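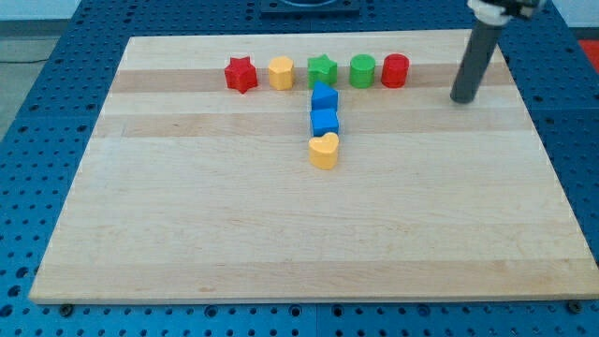

Caring for Someone at Home Near the End of Life
Notes for Session 4, Family Caregiver Course, Kendport

Hi everyone. A few of you asked me to write up what I said last time about comfort care at home, so I've typed out my notes and filled in the bits I skipped when we ran over. Read them in any order you like. If you missed the session on medicines, borrow the handout from Mirjam Verhoeven at the desk before you get to the pain part, because I lean on it quite a bit.

Palliative care and hospice

I mixed these two up for my whole first year as a nurse, so don't feel bad! Palliative care is about comfort and support, and a person can have it at any stage of a serious illness, alongside treatment meant to cure or slow it down. Hospice is a kind of palliative care for people who are thought to be in their last months and who have usually stopped treatment aimed at the illness itself. You can ask for a palliative care referral early. I wish more families did.

Appetite

This was the part with all the questions. People who are very ill often stop wanting food, and for the family that can hurt more than almost anything else (my own aunt made soup for my uncle every single day, and every single day it went back to the kitchen). The body is slowing down and can't use food the way it used to. Offer small amounts of whatever they like, at whatever hour, and let them say no. Two spoonfuls of ice cream at three in the morning is a perfectly good meal.

Once swallowing gets difficult, stop and call the nurse before giving anything more by mouth. Mouth care becomes the main job then. Use a soft sponge or soft toothbrush dipped in water, put some balm on the lips, and do it every couple of hours while they're awake.

Pain

Write it down. I can't say this enough. A cheap notebook by the bed with the time, what hurt, what you gave and whether it helped an hour later will tell the nurse more than you could ever remember on the phone. If the person can't talk anymore, watch for a furrowed brow, moaning, pulling at the sheets, or stiffening up when you turn them.

Give the regular doses on time, even if they seem comfortable. The extra doses are for pain that breaks through in between. If you find yourself reaching for the extra ones again and again, call, and the plan can be changed. Please don't change the amounts on your own, in either direction.

And the constipation thing, which made everybody giggle: opioid pain medicines cause it in most people. Ask about a laxative on day one.

Breathing

Breathing may get uneven in the last days, with long pauses. There can also be a rattling sound, which is hard to listen to but usually doesn't seem to bother the person. Turning them gently onto one side often quiets it. For breathlessness earlier on, try raising the head of the bed, opening a window, or setting a small fan so it blows across the face.

Talking

Marcela Paulík's chapter in your course pack (the one after the long section on forms) is what I'd read here. Her advice is to ask, "What matters most to you this week?" and then be quiet for a bit. I've used that question so often it feels like mine. Keep talking to them even when they no longer answer. We can't be sure what people hear, and I always tell families to assume they hear everything.

If there are kids in the house, use the plain words. "Dying" is clearer to a six-year-old than "going to sleep," and a lot less scary at bedtime.

You

Pick one person to pass on news so you aren't answering the same text from twelve cousins. Sleep when someone else is sitting there. Respite care exists, so ask your hospice team how it works where you are, well before you're desperate for it.

For next time

Bring your blank advance directive form, and a pen. Read pages 300 to 314 in the course pack, and skim the sample care plan if you have the energy. The Greltberg group is joining us, so we'll be in the bigger room upstairs. Anyone who needs the elevator should come in by the side door.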